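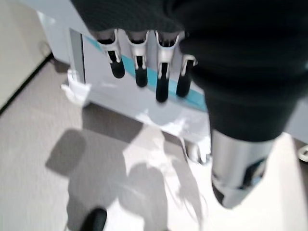
Up far too late again, and my fingers are sore from the low strings, but I want to get this down before it goes. We finally settled what to do with the old slow song, the one we used to close with when we were all still sharing the room over the bakery. Cameron Hoani rang at teatime and said he'd been humming it all day in a different key, and would I mind terribly if we took it apart and started again. I said I'd been waiting years for somebody to ask me that!

So we met up at Treloar and played it every way we could think of. Fast was dreadful. Waltz time was lovely for a verse and then rather like being at somebody's wedding. In the end Cameron dropped the drums altogether until the second chorus and I moved the tune down to where I can sing it without straining, and there it was, the same song but grown up a bit. I had a little cry in the kitchen and blamed the kettle steam.

Print this page 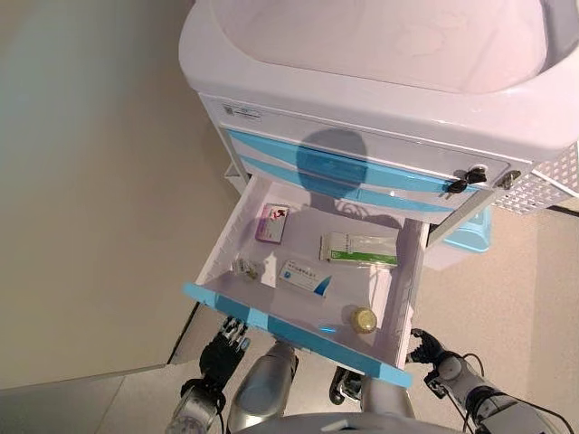

The middle eight is still a muddle, mind you. I have two sets of words for it, one from the old notebook and one I wrote on the bus last September, and I like the first line of one and the last line of the other, and they don't rhyme. Cameron thinks we should leave it as an instrumental and let the organ have it. He may well be right, though I shall sulk for a day or so before I tell him.

We also had a long talk about the record itself. Plivow have quoted us £1324 for the pressing, sleeves included, and we have £798 in the band tin after the last run of shows, so there is a gap to fill and neither of us is any good at asking people for money. Cameron wants to call the whole thing Skavosance, after the first track. I wanted something plainer, but I've said it aloud so often now that I'm growing fond of it.
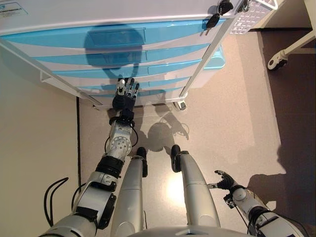

The sleeve is my job, and I've been putting it off for weeks. I know I want it very simple — no faces, and no moody photographs of us leaning on a wall. Pale blue curved stripes on white, I think, like the ones across the front of that drawer cabinet, with the widest at the top and each one narrower as they go down. There'd be room for the title in one of the white bands between, and the song list could go on the back in the same blue. I'll rough it out with the good pencils and see whether Cameron pulls his face.

Ten songs, if we keep the slow one, and I can't imagine leaving it off now. Zerum have offered us a support slot and I must answer them in the morning, before breakfast if I can manage it. Bed.

E-mail this page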